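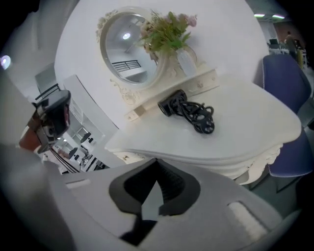 A white vanity table with a scalloped front edge and carved scrollwork along the rim.

Grenby Burn and Reconstructive Center

The Grenby Burn and Reconstructive Center is a specialty hospital unit in the river town of Grenby. It treats people with burns, frostbite and large wounds, and it follows them through the long months of skin care, therapy and further surgery that often come after. Although it is a small center by national standards, it draws patients from the whole Bolow valley and has become one of the best-loved institutions in the region.

Background

Before the center opened, anyone in the valley with a serious burn had to be moved to the city of Rernitz, a trip that could take most of a day when the mountain road was closed by snow. Families often stayed behind for lack of lodging. Local doctors had asked for a burn unit for years, and the idea finally took hold after a February fire at the Bolow cannery, when the town's general hospital filled its entire surgical floor overnight.

The money came from a county bond and from the Farooqui family, who had run a textile business in Grenby for generations. Their gift paid for the operating rooms, and the main building is still known as the Farooqui Wing. Surgeon Farzana Lashari was recruited from Rernitz to lead the new unit and brought a handful of nurses with her.

Opening of the outpatient clinic

The center's outpatient clinic opened on May 23, 2021, in a former furniture showroom across the street from the Farooqui Wing. The ceremony was held outdoors, with chairs spread over the parking lot, and a high school brass band played (a bit too close to the microphone, according to the local paper). Lashari spoke first, followed by Josué Figueiredo, a former patient who had been injured at the cannery and had gone on to train as a peer counselor. His speech is still quoted in the center's welcome booklet: "I was sent home with clean bandages and no idea how to be in a room with people. Come and ask us about that part, too."

In its first full year the clinic recorded 3246 visits, of which 1194 were for scar treatment or pressure garment fitting. Both figures were well ahead of what planners had expected, and evening hours were added soon afterward.

Facilities

The Farooqui Wing has 10 inpatient beds, all in single rooms with their own temperature controls. Keeping a room very warm is a basic part of burn care, as damaged skin loses heat quickly, and the wing's heating plant is separate from the rest of the hospital. There are 2 operating rooms, one of them used mostly for skin grafts.

The clinic across the street has a therapy gym, dressing rooms, a laser suite and a garment workshop where pressure sleeves, gloves and vests are cut and sewn on site. Making them in-house is a wonderful advantage for children, who outgrow a garment fast and can often leave with a new one the same afternoon. The old showroom windows were kept, and the gym gets sun for most of the day.

Appearance and daily living program

The center is probably best known for its appearance and daily living program, which grew out of Figueiredo's work with patients who were getting ready to leave the hospital. Sessions cover camouflage makeup, hair and wig care, shaving over grafted skin, sun protection, and dressing with limited hand movement. Occupational therapists use the same sessions to work on grip and reach. Opening a jar or fastening a necklace is real exercise for a stiff hand, and many patients enjoy it far more than squeezing putty!

A related course prepares patients for going back to work or school. A nurse can visit the classroom ahead of a child's return and talk with the other students about burns and how skin heals.

Training and research

Nursing students from Rernitz spend part of their surgical rotation in Grenby, and the center runs a yearly course for ambulance crews on cooling, covering and transporting burn patients. Its research is mostly practical. Staff have published on itch relief in healing grafts, on the wear life of pressure gloves, and on video follow-up for families living in the upper valley, where the clinic's nurses still make home visits in summer.

See also

Bolow cannery fire
Health care in Rernitz
Pressure garment
Skin grafting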